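Lista de comprobación de la sala de pinzas de mano, con mis comentarios

Revisión de mayo. Sala grande, turno de tarde.
Revisa: Nadine Kanaan. Segunda firma: Jad Shboul.

Hola a todos. Ya sé que la lista oficial cabe en una cara, pero cada vez que la paso acabo escribiendo en los márgenes, así que esta vez lo dejo todo aquí junto. Donde pone «Conforme» no hay que hacer nada. Donde pone «Pendiente», hay nombre al lado (¡lo siento, Omprakash, te han tocado dos!).

1. Suelo y zonas de paso

1.1 Pasillo libre alrededor de la mesa grande. Conforme, con un comentario: las sillas plegables que no se usan van pegadas a la pared, y desde que lo hacemos así se camina mucho mejor.

1.2 Calzado cerrado y de suela plana para quien maneja las pinzas. Conforme. Me da igual el modelo, pero chanclas no, que ya tuvimos esa conversación en verano.

1.3 Cables de las pinzas. Pendiente (Omprakash Bhardwaj). El cable tiene que colgar por fuera del brazo y no pasar nunca por delante de los pies. Cuando trabajan dos personas cerca es donde más me preocupa, porque cada una mira su mesa y ninguna mira el suelo. Pido una brida de velcro a la altura del codo.

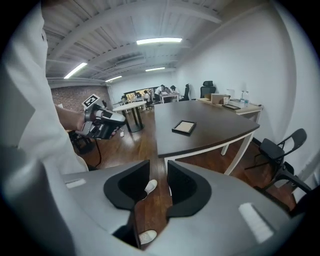 1.4 Distancia entre compañeros. Conforme. La norma de la casa es no meterse en el espacio de las manos del otro sin avisar en voz alta. Suena un poco tonto decir «paso» cada vez, pero Siham lo hace siempre y al final se nos ha pegado a todos.

1.5 Regletas y alargadores. Pendiente (Omprakash Bhardwaj). Las quiero debajo de las mesas o contra la pared, con el cable blanco fijado. Una regleta suelta en el suelo la pisa cualquiera que vaya pendiente de otra cosa.

2. Las pinzas

2.1 Espuma de los dedos. Conforme. Se pasa la yema por toda la almohadilla; si hay un borde levantado, se cambia la pieza. Nos quedan 15 recambios de Drivwood en el armario, de sobra.

2.2 Marcadores. Conforme. Limpios, planos y sin esquinas despegadas. Por favor, no los toquéis con los dedos llenos de crema de manos (Lina, te quiero mucho, pero el paño está ahí para algo). Se limpian en seco y punto.

2.3 Apertura y cierre. Conforme. Abrir y cerrar 7 veces antes de empezar, sin objeto. Si roza o se queda a medias, etiqueta roja y al cajón, aunque «luego vaya bien».

2.4 Peso y cansancio. Conforme con reparos. El manual de Judau no dice nada de pausas, así que seguimos con lo nuestro: unos 15 minutos de trabajo y descanso de muñecas. Yo a los diez ya lo noto en el pulgar, para qué os voy a engañar.

3. Mesa y objetos de prueba

3.1 Un solo objeto de prueba sobre la mesa grande. Conforme. El marco pequeño es el que toca en esta serie y se deja tumbado entre una toma y otra. Lo demás espera en el escritorio del fondo.

3.2 Bebidas lejos de la zona de trabajo. Conforme. Las botellas se quedan en el escritorio de la pared. El que quiera agua, que deje primero las pinzas. ¡Las dos!

3.3 Postura sentada. Pendiente (Siham Atallah). Se puede trabajar sentado, me parece estupendo, pero con los pies apoyados en el suelo y los antebrazos sueltos a los lados. Lo que no quiero es que nadie apoye las pinzas en las piernas con los dedos cerrados a presión. Siham va a redactar un párrafo corto para la hoja de bienvenida.

3.4 Ropa. Conforme. Mangas ajustadas o recogidas, y nada de cordones colgando de sudaderas. La ropa clara no es obligatoria, me lo han preguntado ya tres veces.

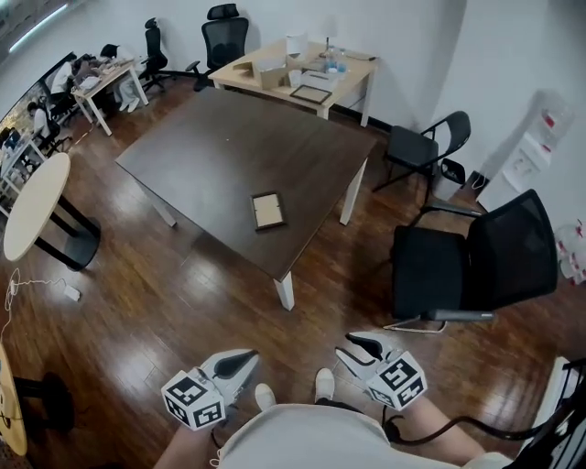
4. Personas que no participan

4.1 Compañeros trabajando al fondo. Conforme. Están avisados de que se graba y han firmado la hoja. Si entra alguien nuevo, se para, se le explica y se sigue cuando haya dicho que sí.

4.2 Visitas. Conforme. Los de Semer vienen a ver el montaje y se quedan del lado de las ventanas, sin coger material. Si alguno quiere probar, primero la charla de seguridad con Jad, que dura lo que dura un café.

5. Registro

5.1 Hoja de incidencias. Pendiente (Lina Chidiac). Faltan 3 entradas por rellenar y en una de ellas solo pone «raro». ¿Raro cómo?

5.2 Archivo. Conforme. Se guarda copia en la carpeta Kovács, con la fecha delante del nombre para que salga ordenada.

Las pendientes las vuelvo a mirar en la próxima ronda. Si alguna se arregla antes, me lo decís y la firmo en el momento.

Nadine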